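Readers wanted for the Kidholm Translation Shortlist

Kidholm Books publishes fiction in translation, mostly novels that sold 702 copies at home and deserved better. Each June we pick three for English. We need six outside readers to help us argue about it.

You'll read two novels in the original and write a report of two pages on each. Plot summary should take up half a page at most. We can get the plot from the author's agent, who will tell it to us whether we ask or not.

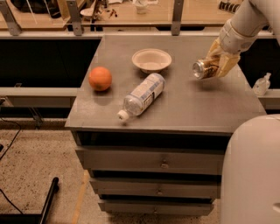

Who should apply

People who read Polish, Portuguese or Tamil for pleasure and can say in plain English why a book is dull. No degree required. Published translators are welcome, as are people with an unfinished translation in a drawer. If the drawer contains all 1,089 pages of Evangelista's river trilogy, please mention it but don't attach it.

What you get

$114 per report, paid on receipt, plus lunch at our Irkmont office on the day we decide. The discussion starts at 10 a.m. and has been known to run past supper. Last year's was over Tolano's second novel, and two of the readers still review each other's books.

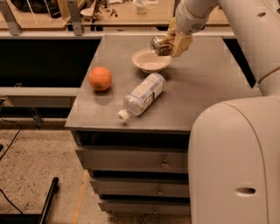

A bowl on the tabletop, Irkmont.

How to apply

Send a one-page report on any novel you disliked, along with a note of your languages, to Grażyna Grabowska, fiction editor. She reads every one and answers most. Reports containing the word "luminous" go to the bottom of the pile, which is currently over 50 deep.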